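Old Office Computers Get a Second Life at the Sindent Street Repair Room

April 11, 2018

If you have an old desktop computer sitting under a desk or at the back of a closet, and you have been meaning to do something about it for longer than you'd like to admit, the folks at the Donati Community Workshop would love to hear from you. Their spring computer drive is under way, and it will keep going right through the end of July, so there is still plenty of time to dig through the basement.

The drive began when Zuvex, the bookkeeping office over on Kendix Avenue, moved to laptops over the winter and found itself with 26 desktop towers and no place to put them. One phone call led to another (as these things do around here), and before long the whole lot had been carried up the back steps of the workshop on Sindent Street and stacked along the wall by the coat hooks. The plan is to clean up as many as possible, keep the rest for parts, and pass the finished machines along to families in town who could use a computer at home for homework, job hunting or just keeping in touch with the grandkids.
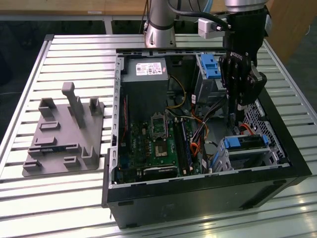
Reading time: 3 minutes

With the side panel off and the tower laid down on its side, a desktop like this one is a lot less mysterious than most of us imagine. The gray box up in the corner is the power supply, and the yellow and black wires coming away from it carry electricity to the other parts. The big green board is the motherboard, where nearly everything meets. The square socket near the middle of it is empty, and that is where the processor goes. Memory sits in the slots just beside it, and the orange cables are the SATA kind, used for drives.

People who have never opened a computer tend to be pleased by the bits of blue plastic. There is a blue latch on the optical drive bay and there are blue clips down at the hard drive cage, and once you have learned to look for that sort of thing, you stop being quite so nervous about where to put your fingers.

Each donated tower gets the same treatment at the workshop. It is opened up, dusted out with a soft brush and checked over for missing or tired parts, and the old drive is wiped before anything else goes on it. Then comes a fresh system, a long test run and a good wipe of the outside with a damp cloth, which does more for an old black case than you might expect! So far 6 towers have made it all the way through and are waiting on the shelf for new homes, and the pile by the coat hooks is finally starting to look a little shorter.

The workshop is also running 3 open evenings for anyone who would like to learn how it's done. No experience is needed, and you're welcome to bring your own machine or practice on one from the pile. Children are welcome too, as long as a grown-up stays with them. Tools are provided, along with coffee and (if the last drive was anything to go by) far too many oatmeal cookies. Please leave fuzzy sweaters and dangly bracelets at home.

Desktop towers, keyboards, mice and power cords can be dropped off at the side door whenever the workshop is open. It helps a great deal if you copy your photos and papers off first. Old tube monitors and printers can't be taken this time around, I'm sorry to say, as there simply isn't room for them.

Families who would like to be considered for a finished computer can pick up a one-page form at the front desk. Dates for the open evenings are posted in the workshop window.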